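From the Sorting Table

2021-04-08

Hello again, and thank you for all the messages about the last newsletter (the biscuit tin of fuses clearly struck a nerve!). This month I've been on odds and ends. You know the sort of thing I mean, the bits that aren't quite rubbish and aren't quite anything else, that sit in the bottom of a box for years and get moved from house to house with great care.

We had a big delivery from the Flerdale clear-out, 152 boxes of it, and I put my hand up for the ones marked "misc". I do love a misc box. The first one I opened was nearly all plastic shapes and I spent a very happy morning with a flask of tea trying to work out which bits might once have belonged together. I got nowhere with most of them, but it was lovely.

My way of doing it is quite simple and I'm sure some of you will write in with a better one. I tip a few things out at a time, never the whole box, and I go by shape first. Flat things, round things, blocky things, and then a heap for anything with pegs or knobs sticking out of it. Colour comes later. I used to sort by colour first and it looks marvellous, all those blues in a row, but then you have a board next to a bottle top next to half a clothes peg and you've still got the whole job to do again.

Round things are the worst, I think. A black ring could be a wheel, or a roll of tape, or the end off something, and you can turn it over as many times as you like without being any the wiser. I keep a "wheel or tape" tub now and it is very full. The Serneck lot had one going too, and theirs was bigger than mine, which cheered me up no end.

Anyway, a handful of the odd ones, blue board and all:
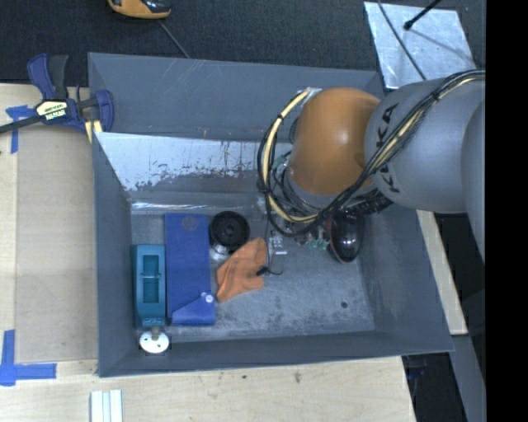 Teal block, white disc with its little peg, the long blue board with a wedge at one end, and another one for the wheel-or-tape tub.

I'm very taken with the teal block, it has a neat oblong cut-out in the top and I keep thinking it would make a good pen holder. The blue wedge has two small white pegs on it and I'd dearly like to know what they're meant to slot into. If you have a children's building set in the loft with a gap in it, or you've come across anything similar at the Torres sale, do drop me a line.

Two quick things before I go. The 20 stacking tubs we ordered have come and they're under the bench, lids in the separate bag, so please help yourselves. And if you're dropping off before the August sale, could small parts come in something with a lid? I was picking washers out of the car for a week after the last trip to Sasach.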